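How to Put Together a List of Your Town's Past Mayors (Gaps and All)

October 4, 2026

Ask a room full of people who was president in 1863 and most of them will get it. Ask the same room who was mayor of their own town in 1963 and you'll get a lot of staring at the carpet. I did this at my own dinner table a while back and couldn't answer either, which bugged me enough that I went and made a full list for Clakthorpe, from incorporation to now. It has 54 names on it. It took me way longer than it should have, so what follows is the order I'd do things in if I were starting over.

You don't need to be a historian for this. You need a library card, a spreadsheet, and a decent amount of patience for bad handwriting.

Step 1: Find out what the job was called

I wasted most of July on this one, so please learn from me! I was searching for "mayor" in years when Clakthorpe didn't have a mayor at all. Plenty of American towns started out with a president of the board of trustees, or a chief burgess, or a chair of the selectmen, and only switched to a mayor later when they got a new charter. Some have switched back and forth. Some have a mayor who's picked by the council from its own members and a city manager who does the day-to-day work.

So before you look for a single name, look for the charter. Your city or town clerk will have the current one, and it's very often online. What you want is the older versions, plus the date each one took effect. Write those dates across the top of your spreadsheet. They tell you what word to search for in which years, and they also tell you how long a term was supposed to last. Ours went from one year to 2 years to four, and knowing that made the later steps so much easier.

Step 2: Set up the spreadsheet before you have anything to put in it

I know, I know. But trust me on the columns. Mine are:

Name (as printed at the time)
Other spellings
Title of the office
Date sworn in
Date left
How they got in (elected, appointed, acting)
How they left (term ended, resigned, died, removed)
Source
Page

The "how they got in" column is where all the fun is. If you only write down start and end years you'll end up with a neat row of names and no idea that one of them was the council president filling in for six weeks after somebody quit over a sewer contract. (We had one of those. The sewer is still bad.)

Use full dates wherever you can get them. "1911 to 1913" hides a lot. Was the handover in January? In the spring? If you have two people both listed for 1913 and no days, you can't tell who was in office when the bridge got voted on, and somebody will ask you about the bridge.

Step 3: Start with the list that already exists

There's nearly always a list. It might be on a plaque at city hall, in the back of an anniversary booklet, or on a page of the town website that hasn't been touched in forever. Copy it in, every name, and put the source next to each one.

Then don't believe it. I mean that kindly. These lists get copied from older lists, and a typo from decades back will ride along happily through every version. The plaque in our city hall lobby leaves out every acting mayor and has one man serving a term that the minutes give to his brother. Treat the list as a set of claims to check, and color the rows yellow until you've checked them. I turned mine green one at a time and it was very satisfying.

Step 4: Go to the minutes

The council minutes are the real record. The meeting where a new mayor is sworn in should say so, with the date, and usually with the name of whoever gave the oath. You don't have to read every meeting! Look at the first meeting after each election, and check who's named as presiding.

For anything recent the minutes are probably scanned and searchable. For older stuff you'll need to ask. Call the clerk's office first, tell them which years you want, and ask whether the books are kept on site. Ours had been moved to the Lustberg County records room, and I only knew that because Leonie Stubbs in the clerk's office told me on the phone and saved me a drive.

A couple of things to know about old minute books. The index, if there is one, may be in a separate volume. The page numbers may run straight through several years, so don't panic when you're sent to page 777 of something that looks like it has half that many pages. You're probably holding the second book. And take a picture of the cover or spine before you take pictures of the pages, so that later on you know which book you were in.

Step 5: Fill the gaps with newspapers

You'll hit gaps. A book is missing, or the clerk that year had better things to do than write complete sentences. Local papers are your friend. Look at the week after each election, then the week of the swearing-in, then obituaries. Former mayors nearly always get a decent obituary, and it'll usually mention the years served. Those years are often off by one, so again, yellow until checked.

If your library subscribes to a newspaper database you can likely use it from home with your card. If the paper was never digitized, ask about microfilm. The Quintero Branch here has a reader that squeals when you rewind, and I got very fond of it.

Search tips that worked for me:

Try the last name plus "acting mayor" and "mayor pro tem."
Try initials. Lots of men in office before World War II only show up as J. W. or C. H.
Try a married woman under her husband's name. One of our mayors is in the paper for a whole year as Mrs. with his first name, and I had to go to the marriage records to get hers.
Try misspellings on purpose. The text in scanned papers is read by software, and smudged ink turns into all kinds of nonsense.

Step 6: Be clear about vacancies

Sometimes there really wasn't a mayor. Somebody died or moved away, the charter didn't say what to do about it, and the council just carried on with whoever was willing to hold the gavel. Give the vacancy its own row with its own dates. Don't stretch the previous person's term to cover it, and don't start the next one early. I have one gap of 30 days on my list, and it gets more questions than any full term does.

And if you can't tell whether someone was properly acting mayor or only ran one meeting, say that. A note reading "presided, title unclear" is perfectly good work.

Step 7: Share it and let people fix it

Put the list somewhere people can see it, with your sources, and ask for corrections. I gave a copy to the library and one to the clerk, and posted it on our neighborhood page for the streets around Uteck Avenue. Within a week I had a granddaughter of one mayor telling me I'd spelled him wrong. She was right, and so was her family Bible, and the plaque had been wrong the whole time. Date each version you put out so people know which one they've got.
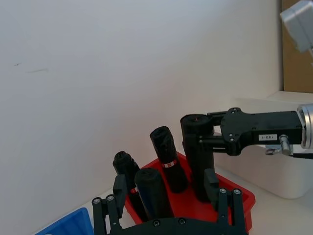

Once the list is out there, things start coming back to you, and you'll want somewhere to put them. People will hand you campaign buttons, ribbons, film in little cans, a program from a swearing-in. Log each item in the spreadsheet on the row for the mayor it belongs to, with the lender's name and the date you got it. Keep one mayor's things together in something shallow and open while you work, so you can see at a glance what's there and don't mix it up with the next person's. Photograph everything front and back, then return it to the lender, and get the spelling of their name right when you write the thank-you note. I'm still working through a shoebox from the 1950s myself, and I'll add those scans to the Clakthorpe list when they're done.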